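The key was under the pallet, where the email said it would be, only the email meant the other pallet, the one in the yard, so that was twenty minutes gone before I even had the door open.

Half past four. March, and already the light going. The van had to be back at Wedico by seven or they kept the deposit.

My aunt's kitchen. Never once been in it without her. Tiles cold right through my socks - I'd taken my shoes off at the door, out of habit, for her floor. Put them back on. Felt bad. Left them on.

Younes Chraibi had made the list. Younes made all the lists in our family, he's my cousin and the only one of us with a printer. Two pages. Take the steel one, take the tall wood panel if it comes away, do not take the panel if it doesn't. Leave the white cabinet. Sold with the house, white cabinet, underlined. And then at the bottom in pen: whatever is on it is yours if you want it.

I didn't read that part till later. I was hurrying.

So. The steel one first. She bought it off a restaurant in Irby that was closing down, paid 70 for it, and told everybody for years like she'd robbed a bank. Taller than she was. She used to slap the side of it when she walked past, the way you'd slap a horse. I slapped it. Nothing. It just stood there shining, its front catching what light there was. 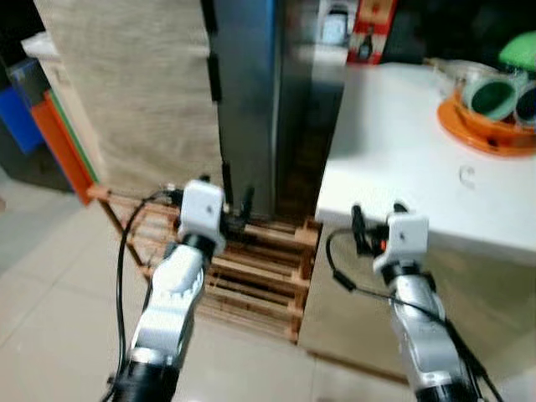 Sixty pounds I can lift. This was not sixty pounds. I got my shoulder in and pushed and it gave a half inch and then groaned and sat back down, and I said a word she would of charged me a quarter for.

Called Younes.

"Tip it," he said. "Tip it and walk it."

"Walk it where?"

"Onto the slats. That's what the slats are for."

"On my own?"

He was quiet a bit. He was at work, I could hear Prinditz going on behind him, all those phones. "I thought Texier was coming," he said.

Texier was not coming. Texier had a tooth.

I sat down on the floor. Not to give up, just to sit. Somebody told me once that the whole house went for 3000 back when my uncle bought it, which can't be right, but it's what he said, and he said it in this room, at the top of his voice, with a spoon in his hand. Eleven of us in here that night. Eleven, and one working burner, and her going round and round us with plates held up over her head. Where did we all stand? I tried to work it out from the floor. I couldn't make us fit.

Ten past five. The window gone blue.

I got up and had another go at the panel insted, because a panel at least is thin. Knocked on it. Ran my thumb down the grain looking for a screw, a bracket, anything. It didn't come away. Do not take the panel. Fine. One thing off the list, and I hadn't had to lift it.

That's when I read the bottom of page two.

I'd been putting my gloves down on that counter and picking them up again all afternoon, and hadn't looked. Not properly. It was her orange bowl. On its saucer, because she never in her life put a bowl down without something under it, not even an empty one, not even in the sink. I had soup out of that bowl when I had the mumps. I had soup out of it when I left Daniel, and she didn't ask, she just kept filling it up to the line where the glaze changes, or where I always thought the glaze changed, and said eat, eat, the bus isn't for an hour.

And things in it. Of course things in it. It was never a bowl for long, it was where you looked when you'd lost something. Buttons. Stamps. Whatever she'd had in her hand when the phone rang.

I called him back.

"The bowl," I said.

"What about it."

"Did you want it?"
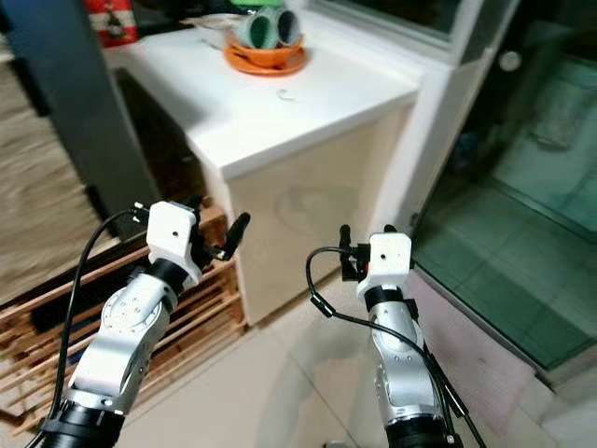
Younes said he had wanted it, yes, he'd wanted it since he was six, but she used to hide his half of the cookies in it so I wouldn't find them, and he figured he'd had his turn. Then he said was the van still running. It was. I'd left it running this whole time, out in the street with the lights on.

"Leave the steel one," he said. "I'll come up. We'll do it the two of us."

"They want it out by tomorrow."

"So they'll want."

I turned the van off first. Then I went back in and took a dish towel out of the drawer, third one down, still the third one down, and stood there with it. You have to tip the things out to wrap a bowl. I know that. I did try. In the end I carried it out how it was, saucer and all, both hands, going sideways through the door, and drove to Wedico at 11 miles an hour with it belted in the front seat.

They kept the deposit.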